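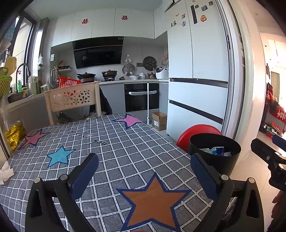

Table clearing with hand-held grippers, waste bin within reach.

Draft rules for home demonstrations, section 2 – comments wanted

torque_ledger
Original poster
I am merging the Emport operator sheet with the Zemach labeling guide so that our home sessions follow one document. Section 2 covers clearing a table into a bin. Current text:

2.1 An episode starts with both grippers open and in view of each other's cameras where the room allows it.
2.2 One object per grasp. Two objects picked up together are labeled as a multi-grasp and stay in the set.
2.3 The bin stays where it is for the whole episode. If it is bumped, the operator finishes the current object, then stops.
2.4 Release happens above the rim, jaws fully open, with a short hold before retreat.
2.5 Household items that are not waste stay on the table and are listed in the session notes before the first episode.

The rule I expect trouble with is 2.3. A bin standing free at the end of a table moves when a finger touches it.
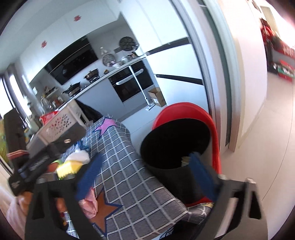 So the question is whether a moved bin ends the episode or only gets a flag. Emport ends it. Zemach flags it and keeps going. I went with something in between and I am not attached to it.

slipring
Member
Flag it. A policy trained only on bins that never move will do badly the first time it clips one. In our Nkuna set we kept every bumped-bin episode and reviewers marked the time of contact. Out of 41 episodes, 5 had contact, and all of those were usable.

My objection is to 2.5. "Waste" is not something the operator can judge by shape. A sponge and a crumpled tissue get the same grasp and go to different places. The destination has to be written down per object, and a general remark in the notes won't do that.

torque_ledger
Original poster
Agreed on 2.5. I will change it to an object table with a destination column: bin, stays, other surface. For soft objects I would add a grasp rule as well, as the Soliveo checklist does. Both pads make contact at close to the same height, and the operator stops squeezing once the object is held.

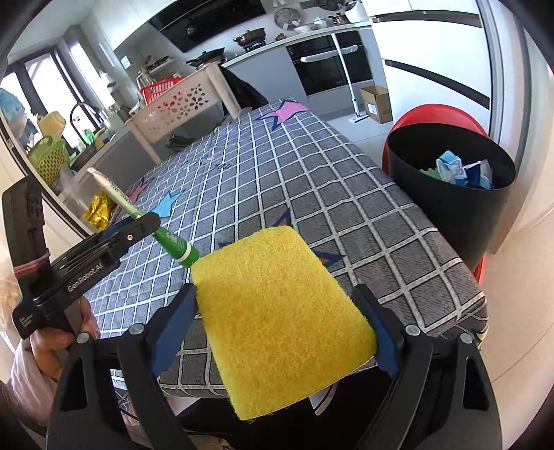 The last part matters for labeling. Overclosing on foam gives a jaw width that says little about the object, and the width signal is what we use to mark grasp onset. I would set the label at first contact on both pads and leave the peak squeeze alone.

slipring
Member
First contact is hard to see on paper and film. Use the point where jaw velocity drops to zero. Reviewers agree on that one.

k_offset
Member
Velocity works for the sponge. It does not work for a paper towel, where the jaws close almost completely and the sheet just bunches up. You get the same trace as an empty grasp. For thin material the label has to come from video, and the rule should name the material classes it applies to.

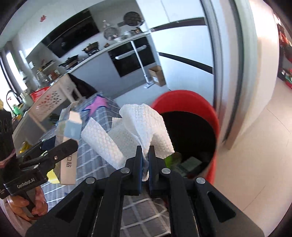

padwear joins in to say that k_offset is right about thin material but wrong to put the rule in section 2. Operators read section 2. They do not label anything, and the longer it gets the less of it they follow. Move everything about onset into the labeling part and leave operators with the grasp and release rules.

k_offset
Member
Fine with me, as long as the operator still records the material class. Reviewers can't always tell film from coated paper.

torque_ledger
Original poster
Then the object table gets a material column and onset moves to section 4. On 2.3 I have one vote for a flag and none for stopping. If anyone still works to the Emport sheet and needs the hard stop, post the reason before the draft goes out in December.

padwear
Member
We do. Stopping makes the reset easier to audit. I can live with a flag if the bin position is noted again before the next episode starts.

torque_ledger
Original poster
Adding that as 2.3a.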